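Skomik compares camera mounts in simulated kitchen before hardware order

Skomik has finished a first round of simulator tests meant to settle which camera and gripper pairing goes on its kitchen arm, the company said in a project update posted in August. The arm is being developed with the controller maker Zestilari.

The round covered 2,038 simulated episodes split across two grippers and three camera positions. Tasks included lifting a mug from a rack, opening a drawer and turning a faucet handle. Each episode was stopped after 500 control steps if the arm had not completed the task.

The two grippers were the Martens parallel model and the Torkeretti, which has three fingers and a wider palm. The Martens did better on drawer handles and thin rims. The Torkeretti dropped fewer mugs but bumped into the rack more often, and Skomik said its wider body also blocked more of the wrist camera's view.

Camera position made a larger difference than the choice of gripper. A fixed camera behind the arm gave the steadiest results. A wrist camera alone lost sight of the target in 185 episodes, mostly during the approach to the sink. Using both together brought that down, at the cost of a slower control loop. The update does not give a figure for the slowdown.

Skomik said it reviewed the failed faucet episodes one at a time. Many had the camera pitched too high, so that the view was taken up by the window over the sink and there was little for the controller to work with. 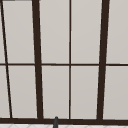

What comes next

The team plans to rerun around 135 of the failed episodes with the wrist mount tilted further down and no other changes. Zestilari is to supply a controller build that slows the arm when the target leaves the camera view.

Tests on a real arm will start with the Martens gripper and the two-camera setup. The Torkeretti stays in the simulator until a slimmer wrist plate is ready. Skomik has not said when it will place its hardware order.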